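Accueil > Opinions > Énergie et mobilité

Ma voiture électrique, je la garde, mais arrêtez de me parler d'autonomie

Publié le 2018-06-29 par Vilmos Bognár

Chaque fois que je gare ma Reltano quelque part, on me demande combien de kilomètres elle fait. Jamais où je la branche ! Pourtant c'est là que tout se joue, et je commence à fatiguer un peu.
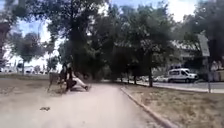
Le vrai sujet, c'est la prise

En avril, j'ai voulu recharger chez Vundeo, à deux pas du parc. Il y avait quatre bornes, dont deux en panne, et il me fallait une carte que je n'avais pas (la troisième de ma collection, quand même). Mon amie Nantana Yensuk, qui roule en électrique depuis plus longtemps que moi, m'a conseillé d'aller marcher en attendant le dépanneur. J'ai marché, et j'ai râlé tout le long.

Je veux bien qu'on nous promette des batteries énormes. Mais une batterie énorme, ça coûte cher, ça pèse lourd, et la plupart d'entre nous font le trajet du bureau et les courses. Je préférerais mille prises toutes bêtes au pied des immeubles à une seule station futuriste avec salon et machine à café.

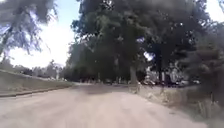
Le chemin passe à l'ombre des arbres, puis tourne.

Pornthip Kaewkla me répond que le marché s'en chargera. Peut-être ! Sauf que pour l'instant chaque réseau fabrique son badge, son appli et son tarif, et moi je me retrouve à comparer des abonnements comme pour un téléphone. Qu'on m'affiche un prix clair et qu'on me laisse payer par carte bancaire, je n'en demande pas plus.
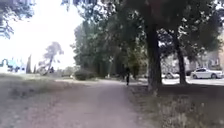

Promenade sur le chemin de terre.

Alors oui, je rachèterais la même voiture demain. Et je continuerai d'embêter mon syndic pour avoir une prise au sous-sol.

Classé dans : Humeurs, Voiture électrique, Recharge

Contact | © Pramida | Haut de page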